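Painting II, handout for week 5: grounds and underpainting

Bring: 2 primed boards, rag, old brushes you dont mind ruining. Studio opens at 8, Goltmont building, back stairs.

Ground first. White is hard to judge color against, so tone it. Thin acrylic, raw umber plus a bit of ultramarine, wiped back while wet. Streaks OK.

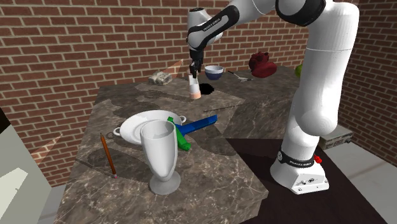 Red-brown brick, pale mortar, marbled stone.

Values next. Squint. Three tones only: dark, middle, light. No detail untill the big shapes sit right. If it looks wrong at this point it will look worse later, so scrape down and go again.

Drying: 18 minutes for a thin layer, longer if you used retarder. Don't go over tacky paint, it lifts.

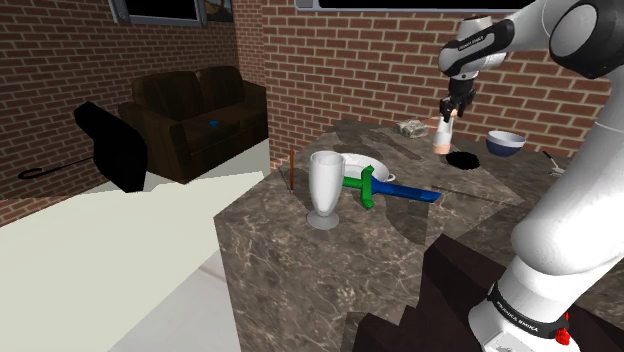 Dark marble counter with brick behind.

Glazes. Medium from the Patwary tub on the shelf, lid back on please. One part paint to 5 parts medium. Warm over cool, then try it the other way on board two. Label the backs!! Keep both for the Hikberg review in March.

Veins, cracks, any thin broken line: rigger brush, roll it in your fingers, vary the presure. Soften one side only.

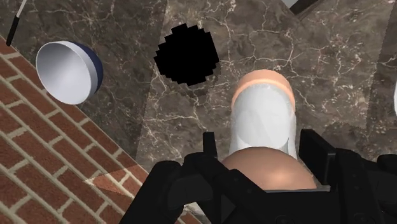
One student last term asked whether you could glaze straight over the toned ground and skip the value layer. You can, but darks go thin. Try it on scrap.

Reading: Wiromside packet, section on grounds.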